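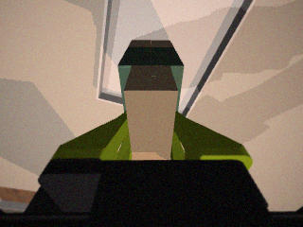

Wrist camera, block held upright between the fingertips.

Review: Jasitz 2, a demonstration generator for tray packing

Jasitz takes a small set of teleoperated source demonstrations in simulation, cuts them into object-centered segments, and replays those segments against new object poses to produce a larger training set. The idea is well established. What version 2 adds is a contact-aware filter called Okby, which scores each generated segment by how closely its contact sequence follows the source and discards the ones that drift. I ran it for most of November on the block-to-tray task from the Brakville suite, with a policy trained on one wrist camera and one fixed camera.

Setup

Installation was uneventful apart from a pinned mesh library that conflicts with the current Hakim simulator release. Downgrading the library fixed it. The configuration files are verbose, and several defaults are documented only in comments. Segment boundaries can be marked by hand or inferred from gripper state. The inferred boundaries were good for the grasp and poor for the release, where the fingers open gradually and the block may already be touching the tray floor. I marked the releases by hand.

Generation

I recorded 69 source demonstrations and asked for 1000 generated ones. With Okby switched off, the generator accepts any rollout that meets the task success condition. That condition checks final block position and tolerates a fairly large final tilt, so a number of accepted rollouts end with the block dropped against the rim. With Okby on, 179 of the 1000 were rejected. I replayed the rejects and agreed with most of them. The common fault was a late regrasp that shifted the block in the fingers on the way down.

The filter is strict about the order of contacts and indifferent to their duration. A block pressed into the tray floor for two seconds scores the same as one set down and released at once. For a policy that will later run on hardware this matters, and I would like a duration term in the score. 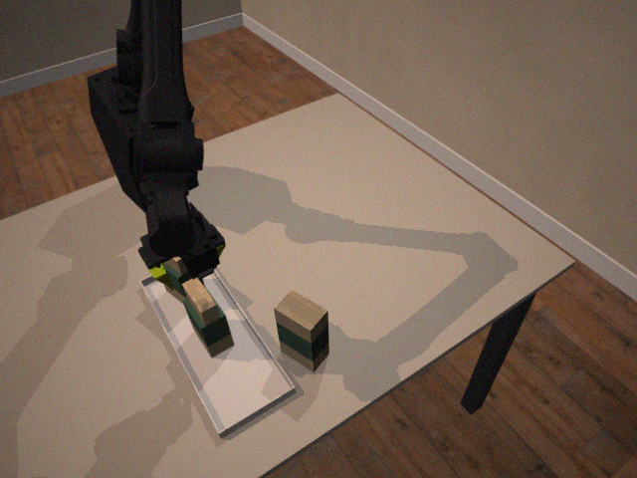
Can Okby be used on demonstrations that Jasitz did not generate?
Any log with per-step contact pairs and object poses can be scored, although the import script expects Hakim naming and will need editing for other simulators.

Training results

I trained the same diffusion policy twice, once on the unfiltered set and once on the filtered set, and evaluated each over 100 held-out layouts. The filtered policy did better on final orientation and slightly worse on speed. It also recovered less often from a poor initial grasp. I suspect the filter removes the few awkward recoveries that the unfiltered set contains – the release notes mention this as a known tradeoff and offer a keep-recoveries flag, still marked experimental. I tried it for one run and it readmitted mostly bad rollouts. 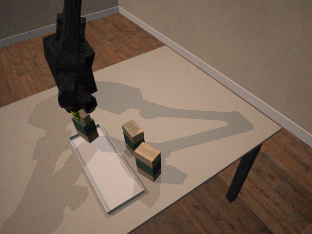

Object placement is the weakest part of the package. Jasitz samples poses uniformly with a minimum gap between collision meshes, and the default gap is very small. From the fixed camera, layouts such as the one with two layered blocks standing nearly in contact to the right of the tray are hard on the policy: the nearer block hides the lower right part of the farther one, and the arm's shadow reaches back toward the pair. Raising the gap makes the task easier and also less useful. A sampler aware of camera visibility would allow such layouts to be included in a controlled proportion. At present the choice has to be made with one global number.

Rendering

Hakim's output is adequate for policy training. Shadows have soft edges and the wood grain on the blocks survives downsampling. Walls are flat. Light direction can be randomized per episode, and I recommend doing so – my first policy, trained under a fixed light, degraded badly once the direction changed.

Recommendation

Jasitz 2 is worth using if you already work in Hakim and your task breaks cleanly into grasp, transfer and release. Mark the release boundaries yourself, leave Okby on at its default threshold, and leave keep-recoveries alone until it is out of experimental status. Users of version 1 should regenerate their datasets, as the old segment files load without an error but carry no contact data, and Okby passes every one of them.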